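Night train to Gutangate: book ahead or at the station?

plumtart
Posted 2019-04-13
We're going to Gutangate in November, 3 of us, and I can't decide whether to go through an agent for the train. Plulilora quoted me 609 for return sleepers with seat reservations on the connecting bit. Seems steep to me, but I've never booked over there. Has anybody used them?

slowbagel
Used them twice, no complaints. The tickets came by email the same evening and when our train got moved they rebooked us without me having to beg (I was ready to beg!). I'd pay it again.

Fistness
Sorry, I disagree. I did the same route on my own for 103 each, lower bunks, booked at the counter the day before. Agents are fine for flights, but for trains you're paying somebody to stand in line.
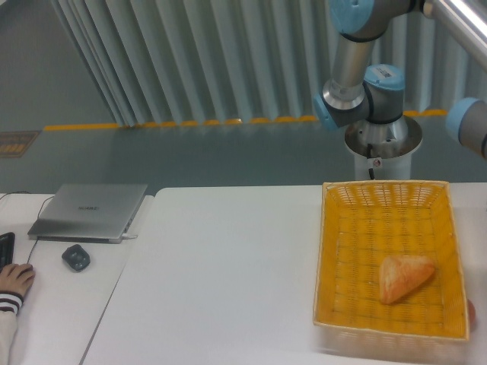
Re: Night train to Gutangate

slowbagel
The day before, in November? You got lucky. We tried that and ended up sitting upright for 11 hours next to a man eating sardines. Never again.

Fistness
Ha, fair enough, I went in spring. Still think the fee is too much.

plumtart
Hmm, so that's a big gap between 103 each and what they want from me. Does the quote usually include bedding? The email doesn't say, and one of us is my mom, who'd like an actual pillow.

ezzat_or_bust
Bedding was included for us, but ask them to put it in writing. Also check which station they're booking you from! Ours left from Ezzat, across town, and we only noticed in the cab.

plumtart
Oh wow, mine says Ezzat too. Emailing them now, will post what they say.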